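Motorcycle Technology and Culture
Session 4 handout: Steering geometry, or why a bike goes where it goes
Instructor: Nuwan Fakir, Ollasdale Evening College

Last session we got as far as wheelbase and ran out of time just as it was getting good, so we'll pick up at the steering head. Bring the worksheet from Session 3 if you still have it. If you don't, the blank ones are in the tray by the door.

1. Rake

Rake is the angle of the steering head, measured back from vertical. A sport bike might sit at 24 degrees, a big cruiser somewhere past 30, and a long-fork show bike can be way out beyond that. Steeper rake (a smaller number) usually goes along with quick steering. More rake usually goes along with a bike that likes to hold a straight line and takes some persuading to leave it.

I say "goes along with" on purpose! Rake gets all the attention in magazines because you can see it from across the parking lot, but it does a lot of its work through the next item on our list.

2. Trail

Draw a line down through the steering axis until it hits the ground. Now drop a plumb line from the front axle to the ground. The distance between those two points is the trail, and this is my favorite measurement on the whole motorcycle. The tire touches the road behind the point where the steering axis lands, so it gets pulled along like the wheel on a shopping cart. That pull is what straightens the front end when you bump the bars.

The formula, ignoring tire squash:

trail = (R sin(rake) - offset) / cos(rake)

R is the front wheel radius and offset is how far the axle sits ahead of the steering axis. Most of the offset comes from the triple clamps, though some forks carry the axle forward on the leg and add a little there.

Worked problem. Our practice bike, the Hiltura, has a front wheel radius of 300 mm, a rake of 25 degrees and an offset of 35 mm.

R sin(25) = 300 x 0.4226 = 126.8 mm
126.8 - 35 = 91.8 mm
91.8 / 0.9063 = 101.3 mm of trail

Now run it again with the rake kicked out to 35 degrees and everything else left alone. You should land on 167.3 mm. That is a huge jump, and anyone who has tried to walk a raked-out chopper through a gas station knows what it feels like: the front wheel wants to flop over to one side and you end up holding it up with your wrists. Builders get some of that trail back by adding offset, or with raked triple clamps, which tilt the fork legs without touching the steering axis. Raked clamps reduce trail, so putting them on a bike that had a normal amount to begin with can take you down close to zero. Please do the arithmetic before you buy parts.

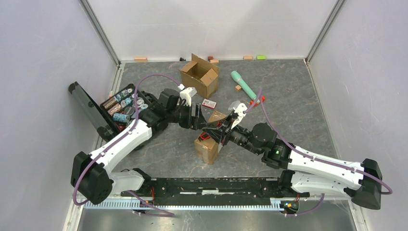 3. Countersteering

Above walking pace, you start a right turn by pressing on the right grip. The front wheel points slightly left for a moment, the contact patch moves out from under you, and the bike leans right. Then the front end settles into the turn and you hold your line. Every rider does this, including the ones who swear they steer with their knees (I used to be one, and I argued about it at length).

Wide bars make it easier because you have more leverage. A heavy front wheel makes it harder, and so does a fat rear tire, which shifts its contact patch sideways as you lean and tries to stand the bike back up. If you've ridden a cruiser with a really wide rear tire, you've felt it: you keep a bit of pressure on the inside grip all the way around.

4. Loading changes everything

Rake and trail on the spec sheet are taken with the bike sitting still at a set height. Brake hard and the fork compresses, the nose drops, the rake steepens and the trail shrinks. Put a passenger and two full bags on the back and it all goes the other way. So a bike that feels lovely on the way out can feel vague on the way home with the camping gear aboard, and often all it wants is more rear preload.

For next time

- Read the Akpan chapter on forks, up to the section on damping.
- Worksheet, problems 1 to 6. Show your units.
- Problem 6 uses the Rirham tourer: 242 kg wet, all numbers on the sheet. Work out the trail at 28 degrees and again at 26, and write a sentence on which one you'd want in a crosswind and why.
- If you have a bike of your own, measure the trail with string, a weight and a tape. Get a friend to hold it upright!

Related handouts
Session 2: Engine layouts and what they do to a frame
Session 3: Wheelbase and weight distribution
Session 5: Forks, springs and damping
Reading list (updated September)

444 views | 2 comments

Ollasdale Evening College | Contact the instructor | Back to top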